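Drirnivstead (film)

Drirnivstead is a low-budget British comedy from 2000, directed by Berenice Ibarra, and I've seen it more often than I'd like my family to know.

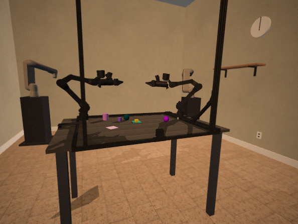
It runs for 98 minutes and follows two brothers, Arriaga and Koser (we never get their first names), who inherit a failing boarding house in a seaside village and try to pass it off as a health retreat. Ibarra shot most of it in Arnside over one wet September, and you can tell – half the beach jokes are delivered in cagoules!

Plot

The first guest wants a mud bath, so the brothers dig up the car park. After that it's mostly people falling in the hole. The middle bit drags, I think, and the vicar subplot goes nowhere, but the dinner with the hotel inspector is lovely stuff and still makes me cry laughing.

Release

It opened on 9 screens and was gone in 8 days. The later DVD had a run of 600 copies, with a commentary in which Ibarra mainly talks about the catering. I've got one, minus the sleeve.

Comments

marshpippit: The vicar is the best thing in it, sorry.

Tel_B: Does the DVD have subtitles? My dad would love this.

marshpippit: Mine does, but they lag a bit in the second half.

Contact | Copyright | Back to top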